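4.2 Finger comparison on mixed household objects

The second round of trials was meant to be the easy one. Having spent most of February on the single-object tests in Section 4.1, we assumed that a bin of kitchen things would merely confirm the ranking we already had. Hnat Hrytsenko went so far as to draft the paragraph in advance. It has been deleted.

We compared three sets of fingers on the same arm, with the same controller and the same grasp planner: the stock Lambrechts pads, the ribbed Dunari fingers, and the clear fingers made in our own workshop, referred to below as the Plosta set. The arm was left alone between sets apart from the finger change and the recalibration that follows it. A fixed camera recorded every attempt (Fig. 4). Objects were emptied into the front compartment of the bin and the arm was asked to move them, one at a time, into the rear. An attempt counted as a success if the object crossed the divider and stayed there. Throwing was allowed, though we had not planned to allow it until the controller raised the matter.

In all we logged 3755 attempts. The stock pads did well on anything with a straight handle and poorly on bowls, which they tended to pinch by the rim and then let go of halfway up. The Dunari fingers were the reverse. Their ribs held a rim firmly but caught on the bristles of a scrub brush, and on 13 occasions the brush had to be taken off by hand before the run could go on. The Plosta set came second on both groups and first overall, a result that pleased its makers less than one might think.

Most failures came from contact between objects. A scoop lying flat is a simple grasp; a scoop resting over a brush handle is two objects that the planner would like to treat as one. All three sets suffered from this, and the gap between them narrowed as the bin became more crowded. With four or more objects left in reach, roughly a third of the failures began with the fingers closing on the wrong thing and lifting it quite competently.

The divider deserves a word. It slopes, and the arm likes to drag things up it. Its coating suffered accordingly, and by the later runs the depth estimate near its lower edge had become unreliable — the worn patches do not look much like the panel they belong to. We considered fitting a new one and decided against it, on the grounds that the bins at the Harnley site are in worse condition. Rami Nimri repeated the final block with the depth threshold relaxed, and the order of the three sets did not change.

Clamping was more important than we expected. In the first pilot the bin was held by its own weight, and the arm moved it further than it moved any of the objects. Spring clamps at both ends cured this. Pilot runs are left out of all totals.

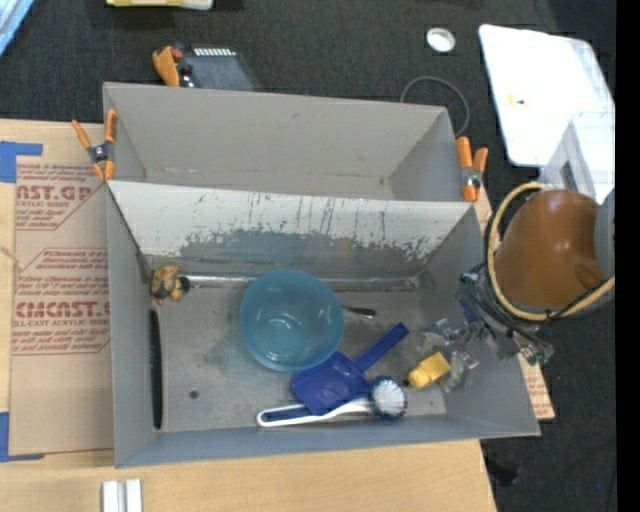 Figure 4. Bin used in the mixed-object trials, with the clear fingers at the right of the front compartment.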